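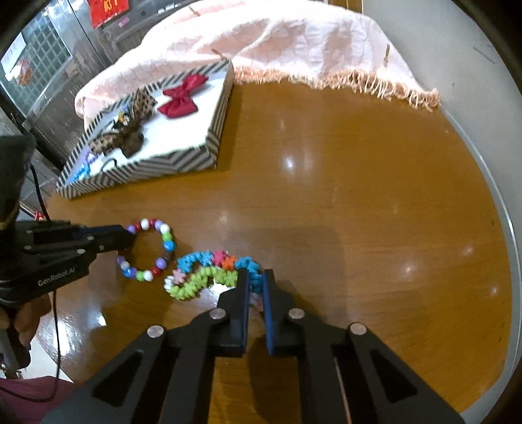
Vom Wert der Perlenkette

Es gibt in unserer Wohnung eine Schublade, die seit Jahren nicht mehr richtig schließt, und schuld daran sind Armbänder. Ich rede nicht von Schmuck im Sinne des Juweliers, sondern von jenen bunten Dingern auf Gummifaden, die Kinder zwischen fünf und zwölf in einer Menge herstellen, für die jede mittelständische Fabrik dankbar wäre. Runde Perlen, Sternperlen, Blümchen, Buchstaben, und natürlich immer genau eine, die beim Auffädeln auf den Boden fällt und die man erst im Februar mit der bloßen Fußsohle wiederfindet. Ich möchte diese Armbänder heute verteidigen, und zwar gegen alle, die sie für Kram halten, also auch gegen mich selbst, so wie ich noch vor ein paar Jahren darüber gedacht habe.

Damals hatte ich einen Anfall von Ordnung. Viele kennen das: Man liest irgendwo einen Artikel über leere Flächen und klare Linien, und am Abend steht man mit einem Müllsack vor den eigenen Schränken. Die Perlenschublade war als Erstes dran. Ich hatte schon eine gute Handvoll in der Faust, als mein Freund Arvid Hovland, der zum Essen gekommen war und eigentlich nur einen Korkenzieher suchte, mir ein Band wieder aus den Fingern zog und es ins Licht hielt. »Das ist doch eine Entscheidung nach der anderen«, sagte er. Er meinte die Farben. Ich fand den Satz damals ein bisschen hochtrabend (Arvid neigt nach dem ersten Glas dazu), aber er ist mir geblieben, und inzwischen glaube ich, dass er recht hatte.

Man muss sich nur einmal zwei solcher Armbänder nebeneinander auf den Tisch legen, auf glänzendes braunes Holz zum Beispiel, vor dem sich die Farben so schön abheben. Das eine besteht aus lauter runden, glänzenden Perlen, weiß, rot, lila, grün, blau, dazwischen plötzlich dunkelbraune, und alle paar Perlen geht es anders weiter. Das andere, mit den kleinen Sternen oder Blumen, je nachdem, wie man sie anschaut, leistet sich eine lange Strecke in Hellgrün, ganz ohne Abwechslung, dann kräftiges Blau, dann Pink, und irgendwo sitzt ein Orange, einfach so. Wer so etwas gemacht hat, dem war die lange grüne Strecke vielleicht wichtig. Vielleicht war auch nur das Schälchen mit den grünen am nächsten. Ich weiß es nicht, und ich finde es ganz wunderbar, dass man es einem Band nicht ansieht.

Als Erwachsene haben wir uns ja angewöhnt, Muster zu wiederholen. Gib mir eine Dose Perlen, und ich mache Weiß, Blau, Weiß, Blau, bis der Faden voll ist, und am Ende halte ich etwas in der Hand, das ordentlich aussieht und das ich in einem Geschäft keines Blickes würdigen würde. Als ich neulich zum ersten Mal seit Ewigkeiten wieder bei einem Bastelnachmittag saß, in der Stadtteilwerkstatt Loneck, auf einem Stuhl, der für Menschen mit deutlich kürzeren Beinen gebaut war, ist mir das peinlich aufgefallen. Neben mir arbeitete ein Mädchen mit einer Geschwindigkeit und einer Sicherheit, die ich sonst nur von Köchinnen kenne. Sie griff hinein, schaute kurz, fädelte auf oder warf zurück. Ich fragte, woher sie wisse, welche als Nächste komme. Sie sah mich freundlich an, so wie man einen Onkel ansieht, der nach dem Weg zum eigenen Badezimmer fragt, und sagte: »Die, die fehlt.«

Die Werkstatt leitet Fuseini Odoi, ein geduldiger Mann mit einer bemerkenswerten Sammlung von Marmeladengläsern. Er erzählte mir, dass Eltern beim Abholen gern korrigieren wollen. Mach doch da noch eine rote hin, dann passt es besser! Er selbst korrigiert nie, er macht nur die Knoten, und auch die nur auf Wunsch. 114 Armbänder sind in diesem Herbst bei ihm fertig geworden, er führt darüber tatsächlich ein Heft, mit Bleistift, und bei jedem steht dabei, für wen es bestimmt war. Oma, Oma, Papa, die Zahnärztin, der Hund. Ich habe in diesem Heft länger gelesen als in manchem Roman.

Überhaupt, das Verschenken. Ein Perlenarmband wird ja fast nie für den eigenen Arm gemacht, oder jedenfalls bleibt es dort nicht lange. Es wandert. Man bekommt es überreicht, meist noch im Flur, mit einem Mantel halb über der Schulter, und dann wird erwartet, dass man es anlegt, sofort, und dass man es auch am nächsten Tag noch trägt. Ich habe mit einem solchen Band am Handgelenk schon eine Verhandlung über einen Mietvertrag geführt und einen Nachruf gehalten. Beide Male hat mir hinterher jemand erzählt, was in der eigenen Schublade liegt. Mit Manschettenknöpfen ist mir das noch nie passiert.

Nun höre ich schon den Einwand, und er ist ja berechtigt: das Plastik! Ja. Eine Dose mit 300 Perlen kostet weniger als ein anständiges Stück Kuchen, und was so billig ist, wird schnell gekauft und schnell vergessen. Ich habe selbst an Weihnachten schon solche Dosen verschenkt, ohne nachzudenken, und es liegen bei uns bestimmt noch welche, an denen der Klebestreifen unberührt ist. Dagegen hilft meiner Meinung nach kein Verbot und auch kein schlechtes Gewissen, wohl aber das Auftrennen. Früher war das selbstverständlich. Meine Großmutter zog die Wolle aus den Pullovern wieder heraus, und kein Mensch hat das Basteln genannt. Ein Gummifaden ist nach fast zehn Jahren sowieso mürbe, die Perlen aber sind es nicht, und man kann mit ihnen von vorn anfangen, sooft man will. In Loneck stammt ein guter Teil der Vorräte aus genau solchen aufgetrennten Bändern, und die Kinder mögen die alten Perlen lieber, weil Sorten darunter sind, die man nirgends mehr bekommt.

Allerdings, und da werde ich nun doch sentimental, würde ich nicht alles auftrennen. Wer ein Band geschenkt bekommen hat, soll es behalten dürfen, auch wenn es zu eng ist, auch wenn der Knoten schon zweimal nachgezogen wurde. Es braucht so wenig Platz. Wir heben Gebrauchsanleitungen auf für Geräte, die längst auf dem Wertstoffhof liegen, wir haben Kabel, zu denen uns nichts mehr einfällt, und ausgerechnet bei den Perlen werden wir streng?

Mein Vorschlag für die Feiertage ist deshalb ein bescheidener. Holen Sie die Schublade heraus, die ganze, und kippen Sie sie auf den Tisch, am besten nach dem Essen, wenn ohnehin alle noch sitzen und niemand abräumen will. Legen Sie die Bänder aus, damit man die Farben sieht. Es wird sich jemand erinnern, für wen das mit den vielen Weißen gedacht war, und jemand anders wird widersprechen. Und falls ein Faden dabei reißt, stellen Sie eine Schüssel hin und lassen Sie die Kinder neu anfangen, und setzen Sie sich ruhig dazu, mit Brille und schlechtem Licht und allem.

Bei uns kommt Arvid auch dieses Jahr wieder zum Essen. Den Korkenzieher habe ich vorsorglich in eine andere Schublade gelegt.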